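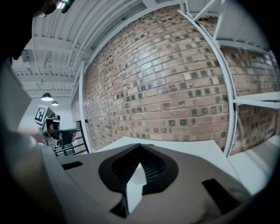

Drolora
So Starville has been bought by Pestitine for 410 million, and I do worry for the little studio. I've put 200 hours into their last game and loved every one of them!

Dinu27
Oh, I'd be more cheerful than that. Pestitine left their other studios alone – and small teams do need the money.

Drolora
Left alone? They let 65 people go in July, bless them.

mossy_kettle
Publishers always promise independence at first, and I'd wait for the next game before believing a word of it. I'd be sad to lose their cosy level design too, all red-brown brick walls under a ribbed white ceiling and pendant lamps, the sort of place you could potter in all evening.

Dinu27
Fair enough, but I'm still pre-ordering.
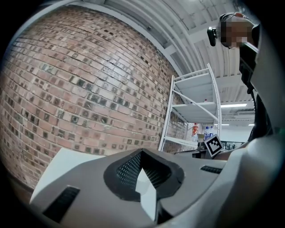 mossy_kettle
Pre-ordering is your own affair, of course, but I'd hold on to my money until reviews are out. Give me a brick wall with dark spots all over it and a white beam along the top, and I'm happy as anything – I only hope the new owners leave them time for such things.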